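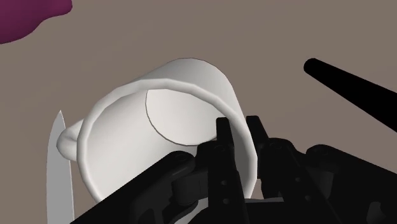 About Baptista

Baptista designs and builds steel bicycle frames in small batches. The shop was started by Violeta Fuentealba, a welder and machinist who spent her early career on hydraulic tooling and built her first frame on a surface plate after hours. Tsegereda Feyisa joined later and is responsible for geometry, drawings and testing. Both still work on every batch.

We make three models and a limited number of custom frames. We do not make carbon or aluminum frames, and we do not repair frames from other builders.

What we build

Cuteck is a hardtail trail frame for 29-inch wheels. It is built around a 130 mm fork and has a 65.5 degree head angle measured at sag. The size large has a wheelbase of 1246 mm.

Urkavach is the long-travel hardtail. It uses a heavier down tube, a short gusset behind the head tube and a longer front center. Wheelbase in the largest size is 1352 mm, so it will not fit most standard hitch racks without an adapter.

Ditis is a rigid frame for loaded riding on gravel and forest roads. It has three sets of bosses under the down tube, full fender mounts and a straight seat tube that accepts a 200 mm dropper post in sizes medium and up.

All three models use a 73 mm threaded bottom bracket shell, a 44 mm head tube and 148 mm rear axle spacing. We have kept these dimensions the same across the range so that riders can move parts from one frame to another.

How a frame is made

Tubes are cut and mitered on a horizontal mill. Each miter is checked against a mating tube before it leaves the fixture, and any joint with a visible gap is recut. Tubes are then cleaned, vented and loaded into the jig.

Frames are TIG welded. The weld sequence is fixed for each model and is printed on the job card. Changing the sequence changes how the rear triangle pulls, and most of our early alignment problems came from that. The front triangle is tacked, removed from the jig, checked on the plate and then welded out. The rear end is added in a second session after the front has cooled to room temperature.

After welding we face and chase the bottom bracket shell, ream the seat tube and face the head tube. The brake mount is faced last, with an axle installed. Final alignment figures are written on the job card, and a copy ships with the frame.

Batches and lead times

Production runs in batches of 50 frames. A batch is limited to one model in all sizes. The next Urkavach batch opens for orders on Wed 14 February and ships in May. Custom frames are built between batches and take longer. A deposit holds a place, and the balance is due before paint.

Powder coating is done by an outside shop two streets from ours. Stock colors are gray, dark green and clear over raw steel. The clear finish will show surface rust at chips and should be touched up.

Testing

Each new geometry is built first as a prototype and ridden for a full season before drawings are released. Prototypes are numbered in order, and the current one is 127. The number includes frames that were cut up after inspection. Prototypes are not sold.

Feyisa keeps the ride logs. They record fork pressure, sag, tire pressure, bar height and stem length along with rider notes, since a change in any of these can hide a change in the frame. Setup sheets for each production model are taken from the logs and are included with every frame.

Warranty

Frames are covered against defects in material and workmanship for the original owner. Crash damage, wear at the seat clamp and paint are not covered. The serial number is stamped on the underside of the bottom bracket shell. Please have it ready when you write to us.

Visiting

The shop is open to customers by appointment on weekday afternoons. One sample of each model in size large is kept built up for test rides. Bring your own pedals and a helmet.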